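Tidy your toiletries on the bed

I love this job! Clear a patch of bed (a plain or lightly checked sheet makes small stuff easy to spot) and bring over everything: boxes, leaflets, cloths, bags of odds and ends.

Step 1. Paper first
Pull out booklets and instruction sheets and lay them flat. Keep the ones you still look at, and 6 minutes later you're on to the fun part.

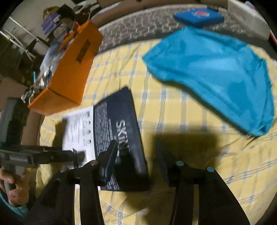 Step 2. Let the boxes do the work
Skincare gets its own small open box, tubes lying down, jars at the front. A bigger cardboard box takes the mix: a tin, a face mask, a bottle, with a drawstring bag on top. So handy!

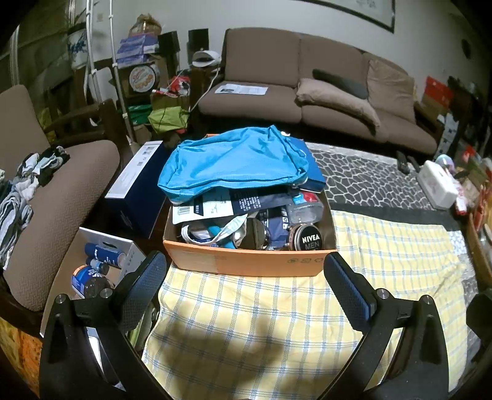
Step 3. Label and shelve
Write on the short side, so you can read it on the shelf. I redo mine every October.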